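Finished the last chapter of Rorkero on the tablet, so a few notes for anyone deciding whether to download it. It's a puzzle platformer from Drosano. Free to start, one payment opens the rest.

You play as Samir, a courier who has to get parcels across a city that folds up behind him. Each street is a single level. Take too long on one and the way back closes, which matters more than you'd think because some parcels need a second trip.

The early levels are easy. Jump, push, pull a lever, drop the parcel at the door. From chapter 5 the streets start turning while you're on them and the difficulty goes up quickly. I was stuck on the harbour section for 20 minutes before I noticed the crane could be climbed. 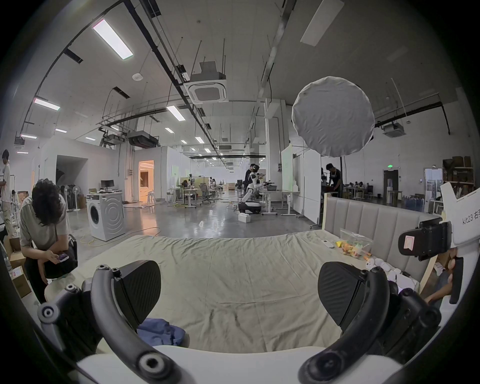 Controls are mostly fine. The left thumb moves, the right thumb jumps and grabs. Grab and jump share the same spot though, and I lost a few runs to that. You can separate them in settings, under Layout. Do that first.

Zulmira Abreu asked if it's like Merkura, the studio's previous game. A bit. Same colour palette and the same habit of hiding stamps behind signs. Merkura was slower and had no timer. If the timer puts you off, there's a relaxed mode, but it turns off the leaderboards.

My score on the tower level is 524. Gwawr Price beat it the same evening and has not stopped mentioning it. 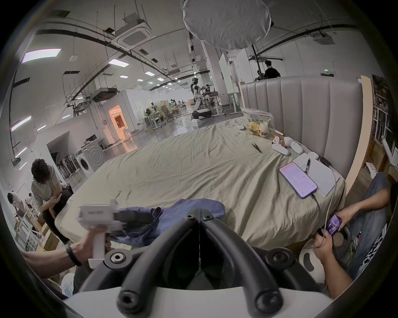 Tuesday-sort-of-mess, any day of the week.

Ads: one after every few levels in the free part, none once you've paid. I didn't see any loot boxes or energy meters. There's a hat shop, but it takes the stamps you find in the levels – no real money.

Sound is good with headphones. The music speeds up when the street starts folding, so you can judge the timer without looking at it. On the tablet speaker I could hardly hear the change.

Two complaints. The save only syncs when you quit to the main menu, so I had to replay a whole street after the battery died. And the last boss is just the crane again with more arms.

Still worth it. There are 40 levels and I'd replay most of them. Going back for the stamps I missed in the harbour next.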